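Stühle für den Lesesaal werden neu zusammengesetzt

28/02/2023

Im Stadtteilhaus Gondel werden zurzeit die weißen Stühle aus dem Lesesaal überholt. Der Bestand umfasst 97 Stück, die meisten stammen noch aus der Zeit vor dem Umbau. Bei 13 Stühlen hatten sich nach Angaben des Hauses die Beine gelockert, zwei weitere waren schon im Herbst aus dem Saal genommen worden. Gearbeitet wird auf einem weißen Tisch, über dem eine schwarze Kunststofffolie liegt. Die Folie soll den Lack schonen und lässt sich nach dem Leimen einfach abziehen.
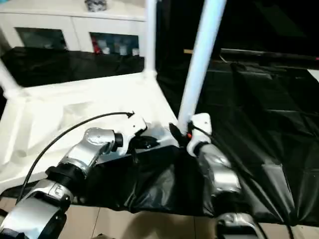
Reparatur statt Neukauf

Ein Angebot über neue Stühle lag dem Haus bereits vor. Es wurde abgelehnt, vor allem wegen der Kosten, aber auch, weil die alten Gestelle zu den Tischen passen. Für die Instandsetzung stehen jetzt 300 Euro aus dem Sommerfest zur Verfügung. Davon werden Leim, Schrauben, Filzgleiter und weißer Lack bezahlt. Bis zum Stichtag waren 211 Euro ausgegeben.

Zum Arbeiten wird jeder Stuhl gekippt, sodass die Beine nach oben zeigen und die Verbindungen zur Sitzfläche frei liegen.

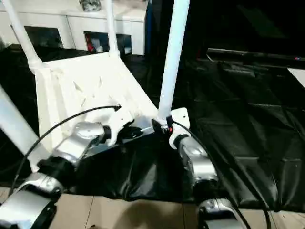 Stadtteilhaus Gondel — Werkstattgruppe

Die Leitung hat Zuzanna Urbańczyk übernommen. Die gelernte Tischlerin war lange bei der Möbelwerkstatt Zieliński beschäftigt und kennt das Modell von früher. »Die Sitze sind fast alle in Ordnung. Es sind die Stellen, an denen die Beine ansetzen, da hat der alte Leim aufgegeben«, sagt sie. Wo ein Bein wackelt, wird es herausgezogen, gesäubert und neu eingeleimt. Anschließend bleibt der Stuhl über Nacht liegen.

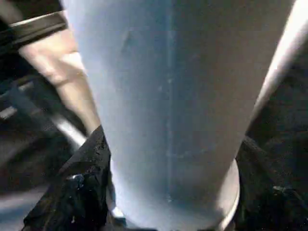
Kleine Kratzer und Flecken werden erst zum Schluss behandelt. Die Gruppe will nur ausbessern und nicht alles neu lackieren — der Farbton der älteren Stühle ist ohnehin leicht nachgedunkelt und mit frischer Farbe schwer zu treffen. Die Filzgleiter kommen von der Firma Sesier, die auch die Gleiter für die Tische geliefert hat.
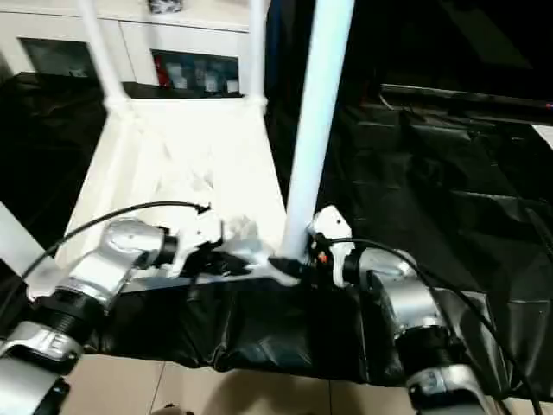
Fertig werden soll die Arbeit im März. Bis dahin stehen im Lesesaal Klappstühle, die das Café Parmont ausgeliehen hat. Die Öffnungszeiten ändern sich nicht. Wer zu Hause noch einen Stuhl derselben Bauart hat und ihn abgeben möchte, kann sich im Büro melden. Auch einzelne Beine werden genommen.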